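Satach Tabletop Set: README

Read this before you download anything, particularly if you are on hotel wifi.

What this is

Satach is a comparison set for two sets of hand-held grippers, which we call the Beltberg and the Navarro after the workshops that cut the jaws. Both bodies are grey and both are tracked by printed markers. From across the room they are indistinguishable, a fact that cost us an afternoon in November and is the reason for the errata section below.

We wanted to know whether changing the jaws changes the data enough to matter when you train an arm on it. Our answer so far is "somewhat, and mostly in the wrist". Anybody hoping for a firmer number is welcome to collect one.

Recording was organized by Bouchra Lahlou. Calibration is by Ramil Barredo, and complaints about calibration should go to Ramil Barredo as well.

Contents

57 sessions, split across 3 table layouts. Each session has wrist video from both hands, head video, gripper width and the solved poses. Sessions run to 15 minutes at most, after which forearms go on strike and the trajectories start to sag. 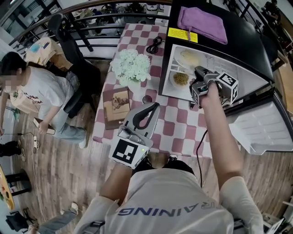 Head view, two-handed work at the checked tablecloth.

Layouts

Layout A is tabletop tidying. Layout B is the small fridge. Layout C is both, in whichever order the operator felt like, so please don't use it to study task order. Dressing was left in place for all three. An early draft of the protocol called for a bare white table, and the pose solver loved it, but the policy we trained on it then met a real kitchen and behaved like a tourist.

Known problems

Cables. Where a cable hangs from a gripper it can swing into the head view. We did not mask it out.

Bystanders. The room was shared, and people in the background do as they please. Faces are blurred where our tool found them. If you find one it missed, write to us with the session number and we'll pull the clip.

Width drift. The Navarro jaws read slightly open when closed. There is a correction in the calibration folder. Apply it once. Driss Zaki applied it twice and got a very confident gripper that never touched anything.

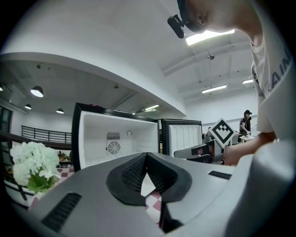 Marker dropout is the main thing separating the two grippers in our logs, and it is worst in Layout B. Reaching into a box is hard on any tracker, and every operator has a favourite angle that hides the pattern from somebody. What rescued most of those sessions was the other hand: from its wrist camera you often get a clean look at the opposite gripper's marker, turned up on its corner like a diamond while the tool points at the open fridge, and the solver will take that if you let it. Set cross_view to true. It is off by default because Abdelkrim Tawfik wrote the defaults before cross_view worked, and he is loyal to them.

Errata

Two sessions in Layout A were filed under the wrong gripper. They have been moved. If your copy has no file called SWAPPED.txt, your copy is old.

The frame index in the head video used to start at 1 and everything else at 0. It all starts at 0 now. İlker Kırmızıgül found this by eye, and has asked to be spared further eye work.

Loading

Use the Jovuvau reader, or any tool that copes with plain video plus a CSV. Load one session first. The full set will fill a modest laptop, and the reader doesn't check for space before it starts.

Licence

Free for research and teaching. Ask before commercial use. Please don't try to identify anyone in the background.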